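4.2 Picking and placing in simulation

Before any policy was run on the Szulc arm in the Tramside kitchen, it had to pass a screening stage in simulation. The chore chosen for screening was tidying: lift a small item from the floor and set it down at a marked goal. We picked tidying over dishwashing or folding because the motions are short and failure is easy to score. An item is either at the goal when time runs out or it is not.

Each episode was rendered with randomized lighting and floor colors. The policy received only the view from the wrist and the state of the gripper. It had no map of the room and no list of object shapes. Items were drawn from the Wotau set, which contains 21 rigid shapes, some with flat sides and some fully rounded. Rounded shapes were kept in the set on purpose, as a household robot will meet bottles and cups far more often than cubes.

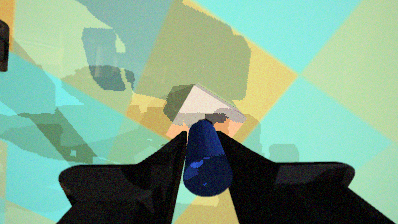

Figure 3. Wrist view in simulation. A dark blue capsule-like object stands between the two gripper fingers, with a pale block on the tiled floor beyond it.

Shadows proved to be a larger problem than shape. Under the hardest lighting setting, dark patches cross several tiles at once, and early versions of the policy closed the fingers on a shadow edge in 84 of 207 episodes. Adding grain to the training images reduced this error but did not remove it. Morelli's earlier work on the Zultitz simulator reported a similar effect with plain gray floors, and we had expected the colored tiles to make matters better – they made them slightly worse.

A second source of failure was clutter. When another item lay close behind the target, the policy sometimes reached past the nearer one. Zamfir reviewed these episodes by hand and found that most of the errors came late in the approach, after the target had filled much of the view.

We do not read these results as evidence that floor tidying is solved. A simulated item has no dust on it and never rolls under a couch. What the screening stage does show is which policies are not worth the time on hardware, and only 2 were carried forward to the kitchen trials described in Section 5.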